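Workshop Notebook, Household Tasks Bench
Entry for Wednesday, March
Kept by Elaheh Kiani. Read and countersigned by Shahla Khosravi.

1. Purpose of this entry

The Clidlow review panel has asked for a written position on whether the two-arm cell can be offered to the Bukonport residence as a tidying aid. The residence wants three chores covered: clearing a side table, returning small items to their containers, and setting out a game for the afternoon group. The first two were reported in the previous entry. The present entry deals with the game, which is chess, and with what it tells us about the other chores.

Chess was chosen by the residence and accepted by us with some reluctance. Playing the game is of no interest here. The chore is handling: taking pieces out of a tray, standing them on their squares, and putting them away again at the end without knocking over whatever is still standing.

2. Conditions

The cell was left as it was for the previous work, with both arms on the rail along the near edge of the table. The floral cloth was kept on the table at the request of Bukonport, where patterned table covers are the rule in the day rooms. Ms. Khosravi had recommended a plain mat for the first month of trials. Her recommendation was noted and overruled, and I record here that I was the one who overruled it. The case for the cloth is that a machine which can work only on a plain mat has not learned a household chore.

Control software is the Grikex planner, build 2049, unchanged since the last entry. Grip force limits are also unchanged. The Safavi fingertip pads were cleaned before the morning session and again after the midday break.

3. Results, setting out

A total of 170 single-piece placements were attempted over the period covered by this entry. A placement was entered as good when the piece stood upright, wholly inside its square, and no neighbor had been moved. Of these, 47 were entered as faults. The faults were sorted by Ms. Khosravi from the session log, and her sorting is adopted without change.

The largest group consists of pieces set down across a line between two squares. A person would nudge such a piece over with a fingertip and think no more of it. The planner has no nudge. It must grip the piece again, lift it, and put it down a second time, and the second attempt carries the same risk as the first.

The next group is neighbors disturbed during release. It occurs almost entirely in the back row, where the fingers have to open between pieces that are already standing. Filling the back row first and working toward the middle of the board reduced the fault but did not remove it.

The remaining faults are missed grips at the tray. Pieces lying against the tray wall are hard to take from above. Bright reflections on the inner wall appear to make this worse, although we have not tested the point separately. A strip of matte tape on the wall would be a cheap trial.

4. Results, clearing away

Clearing went better than setting out. A tray accepts a piece in any position, and a piece that lands on its side is still put away. I would draw the attention of the panel to this difference, as it agrees with what was seen in the side-table work. The machine does well where the end condition is loose and poorly where it is exact. Most requests from Bukonport are of the loose kind, and the panel may find this encouraging.

Use of both arms at once was permitted on the final afternoon. The planner kept them apart by making one wait for the other, with the result that 2 arms cleared the board no faster than one. Reach was improved. Speed was not.

5. Attendance

A member of staff was present throughout, with a hand near the stop button. The residence cannot supply a person for this duty, and if it could, that person would set out the board alone and be finished well before the machine. I raised this with Ms. Khosravi, who replied that the same was true of early dishwashers. I am not certain that it was, but the remark is entered at her request.

6. Position for the panel

Clearing to trays may go forward to a supervised visit, provided that the items are light and unbreakable. Setting out should remain on the bench. Neither chore is ready to run without an attendant, and the visit should be described to the residents and their families in those terms.

I would ask the panel not to shorten this to a yes or a no. The question put to us was whether the machine can do the chore yet, and the answer depends a good deal on which half of the chore is meant.

7. Matters open

— Matte tape on the tray wall, to be tried with the cloth in place.
— A nudge motion for pieces standing on a line. Grikex support has been written to; no reply at the time of writing.
— Plain mat comparison, as first recommended by Ms. Khosravi. She is to have the cell for one full session.
— Cable slack on both arms to be checked at full reach before the two-arm work is resumed.
— Larger pieces: Bukonport has offered the loan of a set with wider bases.

8. Bench record

Chess handling, two-arm cell, patterned cloth, trays at either side of the board.
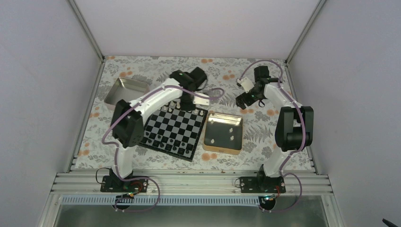
9. Countersignature

Read and agreed, with the exception of the final sentence of section 2, on which I keep my own view. S. Khosravi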